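Arkatley Chores

README

Arkatley Chores is a small set of recordings of people doing table chores with a hand-held gripper. We made it to check a plain question: can a machine trained on this kind of data clear and wipe a table yet? So far the answer is partly.

Contents

402 episodes, 372 for training and the rest held out. Tasks are picking up, moving, sorting and wiping. Both soft and rigid objects are used, and their starting places change between episodes. Episodes where the operator dropped something are kept and marked "retry" in the notes file.

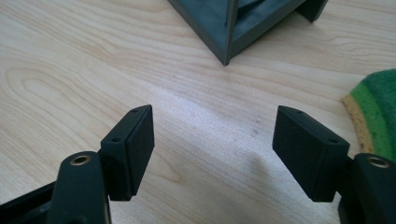 Soft things are still the hard part. A policy trained on the full set moves rigid objects well enough, but its wiping is uneven – it often presses too lightly or stops short of the table's edge. The Jostelitz split holds the wiping episodes if that is all you need.

Known gaps

No running water, no glassware, no drawers. Room lighting varies little. Please don't read results here as a claim about whole kitchens or a packing line.

Loading

Run the Tseng loader from the top folder. It reads 17 episodes at a time by default; lower this if you run short of memory.

Changes

April: fixed gripper widths in the held-out set.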